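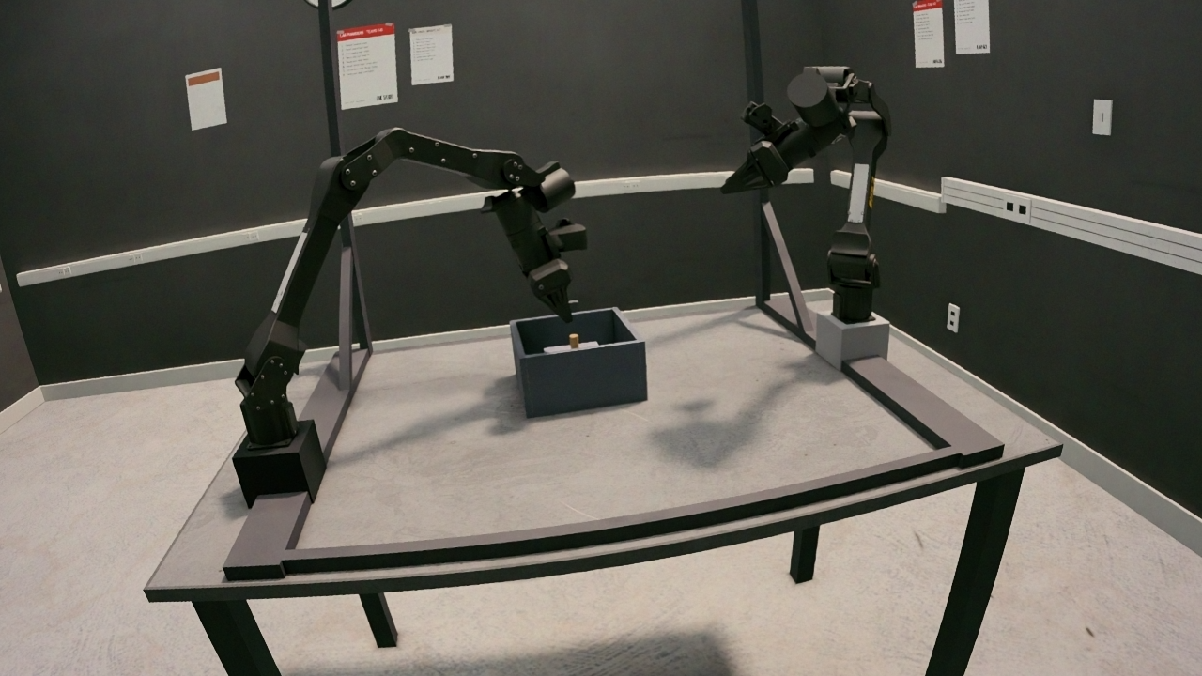

Good evening, and thank you for coming out to hear about dry stone walls! I fell for these things a long time ago and I'm still not over it. First point, before we get into rock types: a proper field wall is really two walls leaning toward each other, with small stones packed in the middle. So you build it from both sides. Think of those two arms facing each other across one open box -- that's a pair of wallers, one to a face, both reaching into the same gap. When I work with Guangming Ren we hardly talk for an hour at a time, and the two faces still come up level.

(Pass the first stone around. Warn them it's heavier than it looks.)

The wall I know best runs along the back of the Zaidi farm, up toward Cliresow. It's 526 feet long. The date stone by the gate makes it 114 years old, and there is no mortar anywhere in it. Water runs straight through. Frost lifts it a little and it settles again. I love that.

Now, what goes where. Biggest stones at the bottom, in a trench, on firm ground. Long side goes INTO the wall. Everybody wants to lay the long side along the face, me included when I started, because it covers more ground and looks so good for about a season. Then the face peels off.

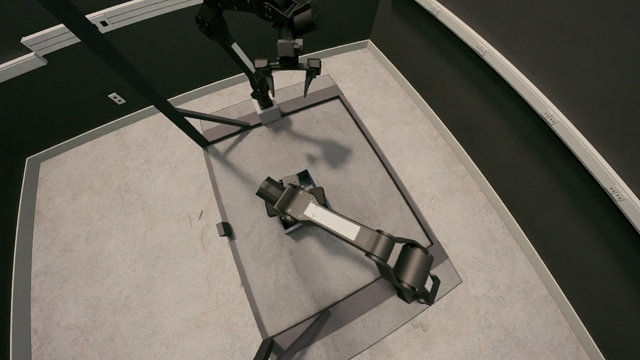
Small white cube at the far edge of the platform, gripper open above.

Edges and ends next. The end of a wall takes the most abuse, so save your squarest blocks for it. At Palon we ran out of square ones with eight feet left to go, and had to drive over to the Brurnetti quarry and pick through the scrap pile. Wonderful afternoon. I came home with far more than we needed.

(Ask: who has a wall at home? Any bulges?)

A bulge usually means the middle has dropped. Old fill was often just dirt and chips, and the dirt washes out. Take the wall down past the bulge, sort your stone on the grass by size, biggest farthest away, and start again with clean fill.
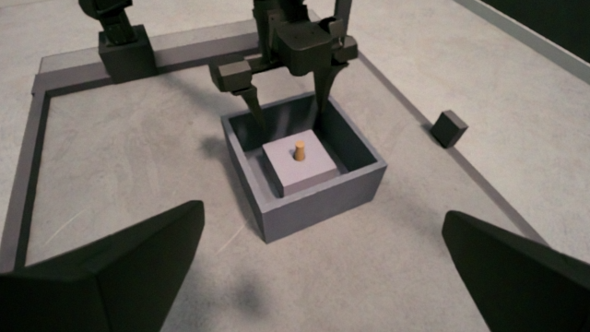

Keep the top stones separate from the rest, by the way, or you'll use them up in the middle without noticing. I've done it twice. Tie stones too, the long ones that reach right across from face to face. Put them in at knee height, a yard apart.

(Hold up string line and hammer.)

Tools: string, stakes, a hammer, gloves, glasses when you're chipping. You can start with that. We're rebuilding the lower corner at Palon in November and there's room for more hands. Boots with a hard toe, please!

Questions, then tea. The sign-up sheet is next to the cups.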